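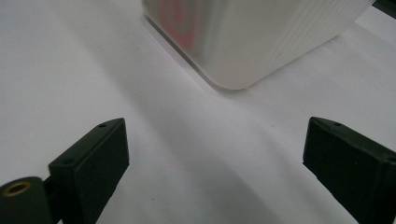 Hello, and thanks for clicking through! I'm Marit Sandberg and I run Brekke, a small tidying and packing business in Wullham. It's me, Ivar Fagerlund (who does the heavy end of things and all the driving) and Flynn Ruddock two days a week when he isn't at college.

I started out helping my neighbour Yee-man Tse clear her kitchen before a move to Tevcombe. She had 411 plastic tubs. I know the number because she made me write it on the wall calendar! We spent a whole wet weekend matching lids to bottoms, drinking far too much tea, and by Sunday night I'd decided I'd rather do that for a living than go back to the lettings office.

So what do we do? Mostly kitchens, larders and those utility rooms where the door doesn't quite shut any more. We take everything out, wipe the shelves down, and then go through it with you one thing at a time. I like to work on a clear, pale worktop with one container on it, so you can look at it properly and say keep or go. If you haven't got a clear worktop (most people haven't, that's why they ring me) we bring a folding table.

I'm a bit of a bore about plain tubs, I'll admit. Whitish ones you can half see through are my favourites, they don't shout at you when you open the cupboard and you can usually tell if you're low on rice. But I won't make you buy any. If you're happy with old jam jars then jam jars it is, and Ivar will be delighted, he's got strong feelings about jam jars.

We pack for house moves too. Ivar wraps, I label, Flynn carries and complains about the stairs. December gets silly, so please book early if you want your cupboards done before the family turns up.

A first visit takes 90 minutes and we have a good nose round, so don't tidy up for us! We cover Wullham, Tevcombe and the villages out as far as Lanum. If you're a bit further off, ask anyway, Ivar likes a drive.

Ring or drop me a line through the contact page. I answer messages in the evening, usually once the dog's been out.

Marit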